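Prornley College, Lettering and Layout
Week 2 handout: Spacing

Spacing is my favorite part of this course, and I hope it will be yours by October! Bring a pencil, an eraser and a printout of the Stitura capitals (they're in the shared folder, and please print them large).

Where we left off

We looked at how a letter has two shapes: the black part you draw and the white part you leave. Setting a word means arranging both. Roman stonecutters were already doing this beautifully 2,000 years ago, with a brush and a chisel, and their inscriptions are still some of the best spacing lessons you can get.

Terms for this week

Kerning: changing the gap between one pair of letters, such as A and V.
Tracking: changing the gaps across a whole word or line by the same amount.
Sidebearing: the bit of white built into each side of a letter by the type designer.
Counter: the enclosed or partly enclosed white inside a letter, as in O or C.

Capitals need air

Lowercase letters were shaped to sit close together and make words we take in at a glance. Capitals come from inscriptions, where each one stands on its own. Set them at the default spacing and they tend to clump, especially H, I and N side by side. Open the tracking a little and the word relaxes – it's a lovely thing to watch happen on screen. Start at 60 units and adjust by eye from there. Small sizes usually want more, large headlines less.

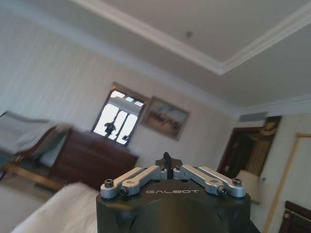
Widely spaced capitals, light gray on black.

Round letters and straight letters have different needs. Two straight stems want the widest gap, a straight next to a round wants less, and two rounds can come very close indeed. L and T are the troublemakers, with all that open white on one side. Turn the page upside down when you check your work. You'll stop reading the word and start seeing the gaps, which is exactly what we want.

In-class exercise (15 minutes)

Cut out the letters of NASRALLAH from your Stitura sheet and space them by hand on blank paper. The double L and the A on either side of it will keep you busy! Then do RURA, swap with a neighbor, and mark the one gap you'd change first.

For next week

Space your own last name in capitals, once tight and once open. Tape both to the wall, look from across the room, and write a few lines on which reads better and why.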